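Folton Cricket Club
Minutes of the mid-season general meeting
Held in the pavilion, August 16, 2025, after the second eleven's match

In the chair: Teodoro Arrieta
Minutes: Phúc Đặng
Apologies were received from the Cantero Road juniors' coaches, who were away at a festival with the under-elevens.

1. Minutes of the April meeting

Agreed and signed, with one correction. The April minutes had us losing the pre-season friendly to Firno by two wickets. It was two runs, and a cracking finish it was too, so the record now says so.

2. Cricket report, first eleven

Teodoro gave the captain's report and could hardly stay in his seat for it. The side has batted with real spirit since June, and the win away at Galier was as good a day as any of us can remember with this club. Chasing 200 on a pitch that kept low from the river end, we were five down with plenty still to get, and the sixth-wicket pair simply ran and ran – singles to mid-off, twos to the short boundary, anything that was going. We got home in the last over. The Galier players came out on to the steps to clap both batters in, which was a lovely gesture and much appreciated. The secretary has written to thank them.

The bowling has been steadier than last year. Opening with spin from the pavilion end was argued over at length in April (see those minutes!) and it has been a great success on our slower wickets. The captain would like more work on catching close to the bat, and proposed that the last part of Thursday nets be given over to slips and short leg. Agreed.

3. Second eleven and Sunday side

The seconds had just come off the field, so this report was fresh. They lost to Cantero, but batted out all their overs for the first time in four games, and there was a very brave 39 from our youngest opener, who took several on the body and never once backed away. Warm applause.

The Sunday side is short of a wicketkeeper for the next two fixtures. Anyone who has kept before, at any level, should speak to Phúc. Gloves and pads are in the kit room. The inners are new.

4. Square and outfield

The square has come through the dry spell well. Pitches three and four are resting until the end of the season. Members are asked once more not to cut across the square to reach the car park, even in soft shoes, even when it is raining.

It was agreed to re-seed the bare patch at deep square leg in the autumn and to borrow the heavy roller from Firno again if they are willing. The sightscreen at the road end still sticks on its left wheel. Two members offered to look at it on Monday evening.

5. Club history and reading shelf

The history project is coming on wonderfully. Scorebooks have been found for nearly every season back to the move from the old ground, and the one with the tied cup semi-final in it has turned up in a loft, complete with the scorer's rude remarks about the umpiring. Phúc read a few aloud. The plan is to copy the scorecards by hand into a fresh set of ledgers and to write a page on each season to go with them.
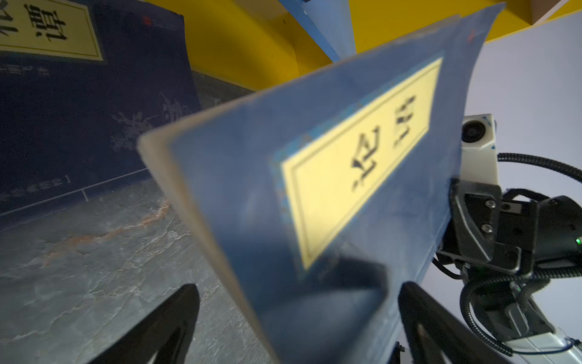
Blue book with a yellow title label.

Members who played in the early seasons are warmly invited to come and talk about them. Tea will be provided and a recorder will be running. We would especially like to hear from anyone who remembers the old wooden scorebox, and from anyone who can settle who hit the ball through the chapel window, a feat now claimed by three families.

It was agreed that the reading shelf in the tea room should be open to all members and to visiting sides. Tour diaries, coaching manuals and old annuals are all welcome. Please write your name inside the cover if you want a book returned. There was some discussion of whether non-cricket books should be allowed, and the feeling of the room was a cheerful yes, as rain delays are long and not everybody wants to read about leg spin.
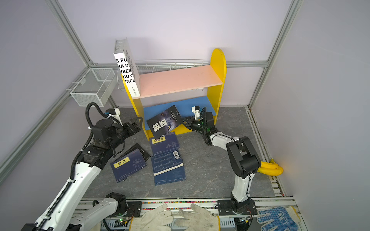

Phúc Đặng remarked that the season pages ought to cover the lean years as fully as the good ones, and that the summer in which we won a single match had produced the best stories of the lot. Several older members agreed loudly. The meeting accepted this and asked for that season to be written up first.

6. Money

The balance of the ground fund stands at £3590. The new net matting will come out of this once we have a second quote. The tea money is up on last year, helped by some excellent baking in June and July. Match fees are to stay as they are.

7. Fixtures

Galier have asked whether we would make our match with them a yearly all-day game, with a proper lunch. The idea was met with delight and carried without a vote against. The secretary will offer them a choice of dates.

The return match with Firno has moved to a 1 p.m. start. Players to meet at the ground by noon.

8. Any other business

The lost property box is full again. It holds several single batting gloves, all right-handed, and a very good jumper.

A question was raised about dogs on the boundary. Welcome, on leads.

The end-of-season supper will be held in the pavilion. Names on the sheet by the bar, please, and say if you don't eat meat.

Next meeting to be held after the final home match. The meeting closed at 8.40 p.m.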